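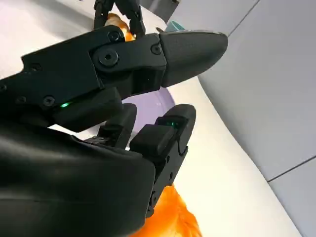
Hand at the sorting cell, both green LEDs lit, orange piece below the fingers.

December, 3 pm

Spent the shift with Sanaa at the Tarkik cell. She used to do 700 pieces by hand before her break and her wrists told her so every night! Now she stands beside the hand and takes whatever it fumbles. Easier on the body, she says, but she misses chatting across the bench (the guarding puts her 3 metres from Oratile, and you can't gossip over that).

Oratile is after proper training on clearing faults, and a pay grade to go with it. Fair enough. I've written to Prumden and copied the Killach crew, who had the same argument last winter.

Had a good squint at the knuckle too, big round pivot screw with the hex socket. It goes on the weekly check sheet, whoever ends up owning that.
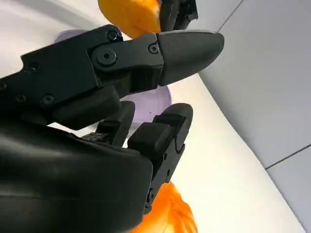 To do
Move Sanaa's stool to the near side.
Swap roles every 2 hours, try it for 20 shifts.
Ask Oratile to write the fault card in her own words.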